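How to Appeal a Denied Long-Term Disability Claim (Employer Plan)

Posted 26 January 2020

Quick version for people who just got the letter. Longer guide coming when I have time. General info for group plans through a job, not advice on your own case.

What you need before you start

The denial letter, all pages, plus the envelope if you still have it
The full policy or plan document, not the benefits brochure HR hands out
A notebook or a cheap folder
A calendar you look at every day

Step 1. Find the deadline

Look near the end of the letter. Most employer plans give you 180 days to appeal, counted from the day you got the letter. Write the last day on the calendar. Then write a second date three weeks before it and treat that one as the real one. Private policies you bought yourself can run on different rules, so read yours.

Do not send a one-page "I disagree" note the first week. Very common mistake. The insurer may treat it as your whole appeal and decide on what's already in the file.

Step 2. Ask for the claim file

In writing. Certified mail, return receipt. Two sentences is plenty:

"Please send me a complete copy of my claim file, including all medical reviews, internal notes and any video or surveillance. Please also send the plan document and any guidelines used in deciding my claim."

They have to give it to you free on an employer plan. Mine came as 446 pages in no order at all. Yours may be on a disc. Check that every page opens before you file it away.

Step 3. Read the reason, then read it again

Usually one of these:

Not enough medical evidence
You can do your own job, or some other job
Pre-existing condition
Missed form or late paperwork

Underline the exact wording. Your appeal answers that wording. If they say "no objective findings", a letter from your sister about how tired you are wont do much on its own. Scans, test results, exam notes first. Then the sister.

Step 4. Keep a phone log

Every call. Date, time, who you spoke to, what they said, claim number at the top of the page. Ask for the rep's name at the start – people forget once they're annoyed. After anything important, send a short letter or email saying what was agreed. 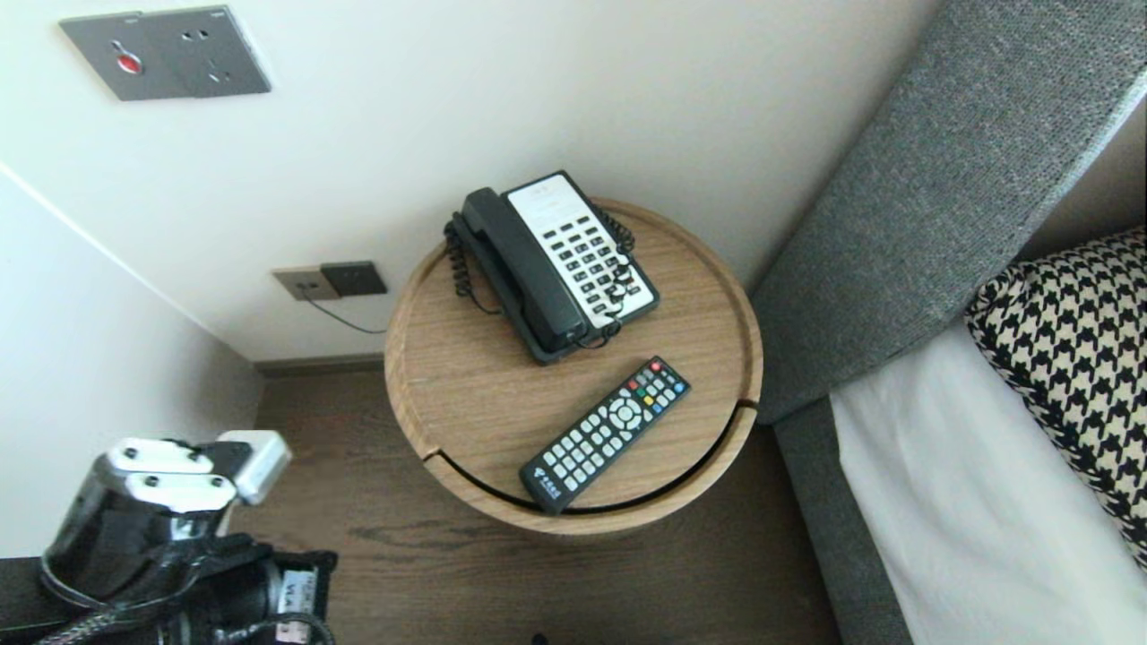
Bedside phone, remote next to it.

If calls wear you out, ask for everything in writing. You can say that on the first call and repeat it in a letter.

Step 5. Get your doctor to write about function

A diagnosis by itself rarely wins. The letter should say what you can't do and for how long. Sitting, standing, lifting, typing, focusing, how many days a month you would miss. Bring the doctor your job description so he or she can go duty by duty. Book early, some offices take a month to do letters and charge for it.

Ask about testing too. A functional capacity evaluation can help, but talk it over with the doctor first if a long day of testing could set you back.

Step 6. Put it together

Cover letter, one or two pages. Claim number, what you want, list of what's attached. Then the evidence, numbered. I used sticky tabs and page numbers at the bottom in pen. Not pretty. Fine.

Main point per paragraph. Quote there reason, then point to the page that answers it. Skip the angry parts, I cut two pages of mine.

Why so much care here? If it ends up in court, the judge on an employer plan often looks only at what was in the file when the insurer decided. Stuff you leave out now can be very hard to get in later.

Step 7. Send it and keep proof

Certified mail, plus fax or upload if they offer it. Keep the receipt and the fax confirmation page. Copy the whole packet for yourself first.

After that they normally have 45 days to decide, and can ask for 45 more if they tell you why in writing. If they get a new medical review against you, they should send it to you and let you respond before the decision. Respond.

When to call a lawyer

Before the appeal goes in, if you can. Many do a free first talk and take a percentage of benefits. Ask what the percentage covers and who pays for records.

Also check whether you should be filing for SSDI at the same time. Many group policies require it, and will subtract what you get from the monthly check. Look under "offsets" or "other income" in the policy.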